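Fixing pose jumps on hand-held grippers (and keeping the arm from acting them out)

Last updated August 2023

If you record with hand-held grippers and play the motion back on an arm, sooner or later you will meet the jump. The recording looks fine, the video looks fine, the fingers open and close when they should, and then halfway through a perfectly calm reach the arm decides it needs to be somewhere else right now. Ours did it during playback of a Nekham take. The tool snapped 22 centimeters to the left, knocked its own tray, and tripped the force limit. The guard was closed and all we lost was a tray, but that was enough to make us go digging, and I have to say the digging was a lot of fun!

This page covers how we find jumps, how we fix the setup so there are fewer of them, and how we now check every take before it gets anywhere near a motor. We use a pair of Movero hand-held grippers with marker cubes, a head-worn camera, and Hovden for tracking. The menus will be different if you use something else. The fault is the same.

What you need

The raw takes, with video from both grippers and from the head camera
The tracking log for each take
A plotting tool you like (a spreadsheet will do at a pinch)
Matte tape, a soft cloth, a spare printed marker card
A working stop button within reach of whoever runs playback

Before anything else: stop playback

If the arm has already jumped once, pull the take out of the playback folder. Please don't run it again "just to see". I know the temptation very well. The same log will give you the same motion, and you can learn everything you need from the plot.

Write down the take number, the time in the take, and which hand it was. Then reset the arm, jog it slowly through its range, and listen. If it sounds rough or a joint feels loose, you have a second problem and this page can wait.

Step 1. Find the jump in the log

Open the tracking log and plot position against time, one line for each axis. A human hand gives you lovely smooth curves. A jump gives you a cliff: one sample in one place, the next sample far away, and nothing in between. You will spot it from across the room.

Now plot the confidence value underneath. There are two common patterns. In the first, confidence sags, drops out, and comes back with the position somewhere new. Tracking got lost and picked itself up again in the wrong spot. In the second, confidence stays high the whole way through, and the position flips and then flips back. That one is sneakier, and it's what caught us. The tracker had a good view of something, and it had the wrong idea of which way round it was.
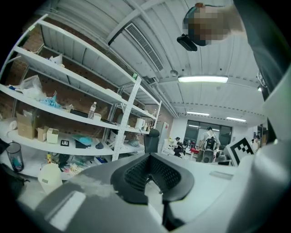
Once you know which pattern you have, check the other hand at the same moment. If both hands jump together, suspect the head camera: a loose strap, a fast turn of the head, or a clock that slipped. If only one hand jumps, the trouble is with that gripper, its cube, or whatever got between the cube and the camera. Make this check before you touch any hardware. We skipped it the first time and spent a whole afternoon recalibrating a gripper that was perfectly healthy.

Step 2. Watch the video at the bad moment

Line up all the views at the time you wrote down and go through them one frame at a time. You're looking for these:

A marker seen at a steep slant
A marker partly covered by a finger, a sleeve or the other gripper
Glare washing out the pattern
Motion blur during a quick turn of the wrist
A loose marker card that has moved since the session started

A flat marker seen nearly square-on, small and far away, can be read as leaning toward you or away from you, and the tracker has to pick one. If it changes its pick between two frames, you get the flip with high confidence. A cube helps a lot, as the tracker can usually see more than one face. Let a hand or a housing cover all but one face and you are back where you started.
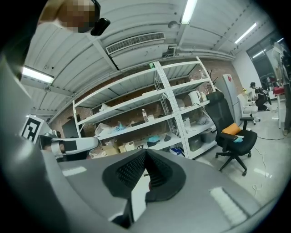 Wrist angle matters more than most of us expected. Tip the gripper back a bit too far at the end of a reach and its own camera loses the work and fills up with ceiling. You get the bright fluorescent fixture in the middle of the top, the vent beside it, and meanwhile the marker card over on the left is tilted and half tucked behind the gray panel of the gripper. If you depend on fixed cards as well as cubes, that's a poor view to be getting a position from. Look for stretches like this in your own video and compare them with the plot. We found that people tip back most when they're resting between reaches, so we now ask everyone to rest with the fingers pointing down at the table.

Step 3. Fix the setup

Do these in order, and record a short test after each one so you know which change helped.

Clean the cubes. Skin oil puts a shine on the print. Wipe with a dry soft cloth and leave the solvents alone, because they lift the ink.

Push on each cube with a thumb. It shouldn't move at all. If it does, tighten it and recalibrate that gripper from scratch. A cube that rocks by the thickness of a fingernail gives you a wobble at the fingertip that no filter will take out.

Tape down every loose card along all its edges. One strip at the top is asking for a curl.

Go after the glare. Stand where the wearer stands, hold the gripper where they hold it, and turn it slowly while somebody watches the live view. When a face goes white, move the table or switch off the light that's doing it. At Ekwueme we moved the table and kept the lights.

Tighten the head strap, then have the wearer nod and shake their head. The live view should follow without a second little shudder.

Step 4. Set the gate

This is my favorite part! Hovden lets you reject any sample that moves too far from the one before. We set ours to 3 centimeters between samples, which is far faster than anyone moves in our tasks and far smaller than any flip we've seen. Yours may need a different value if you record throwing or hammering.

Set the gate to split the take at a bad sample. Do not let it fill the gap. Filling draws a nice straight line from the right place to the wrong one, and the arm will follow that line happily, through your tray and anything else on it. We had filling turned on when our arm jumped back in October, during our first try at playback, and it made the whole thing harder to understand afterward because the plot looked so tidy.

Step 5. Record a check take

Pick something slow and dull. One object, one plate, both grippers out in front of you over the table, with the cubes facing up toward the head camera. Reach, close, lift, put it back. Then do it again with your hands crossing, as crossing is when one cube hides the other.

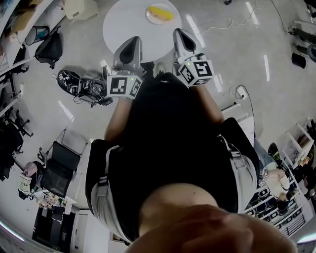
One reader wrote back after trying this that the crossed-hands part was the only bit that failed for them, and that swapping the order of the two grippers in the tracker settings cured it. Their cubes had been registered to the wrong hands from the start, and it never showed until one passed in front of the other. They also asked for a warning that the order can go back to default after an update, so consider yourself warned, and thank you, that one has gone straight onto our own sheet.

If the check take passes, go through your old ones. We ran 70 takes through the new gate and were very glad we did, even though it meant splitting a few that we had been proud of.

Step 6. Bring the arm back in

Clear the playback area and close the guard. Run the check take with the motors off first, on the simulated arm, and watch the whole thing through. Then run it for real at 40 percent speed with a hand resting on the stop button. Stay off your phone for this bit.

Keep the speed limit on until a full session has played through without the gate splitting anything. Then raise it in small steps.

If it jumps again

Stop, save the log, and go back to Step 1 with the new take. Don't loosen the gate to get a take through. If the jump is on the same hand every time, swap the two grippers over and record the check take again. When the fault moves with the gripper, look at that cube and its calibration. When it stays on the same side, look at the lights and at whatever the wearer's arm is passing in front of on that side.

Save your plots from the bad takes too, with the hand and the time marked on them. We keep ours in a folder beside the playback machine.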